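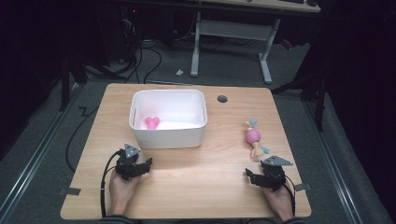 Chapter 3
Waterborne Outbreaks and Their Investigation

An outbreak is declared when the number of cases of a disease in a given place and period is higher than the number normally expected there. For a common illness such as seasonal diarrhea, the expected number may be large. For cholera, in a district where the disease has not been recorded for years, a single confirmed case is enough.

This chapter follows the investigation of a typhoid outbreak in the river town of Horport. Over one rainy season, local clinics reported 225 suspected cases, of which 29 were confirmed by blood culture. The district laboratory at Zorner received its first samples in April. By that time the illness had spread from the lower market to the Sartori quarter, where most households drew their water from shared wells.

Typhoid is difficult to trace. A person may carry the bacteria for one to three weeks before fever begins, and some people continue to pass them on after recovery. Investigators must therefore ask patients what they ate and drank well before they fell ill - a period that many remember poorly.

3.1 Defining a Case

Before cases can be counted, the team must agree on what a case is. The Horport team used two levels:

Suspected case: a resident with fever lasting three days or more and no other known cause.
Confirmed case: a suspected case with typhoid bacteria found in the blood.

A broad definition finds more patients but also includes people with other illnesses. A narrow one is more exact, but it misses those who were never tested. Section 3.2 applies both definitions to the clinic records.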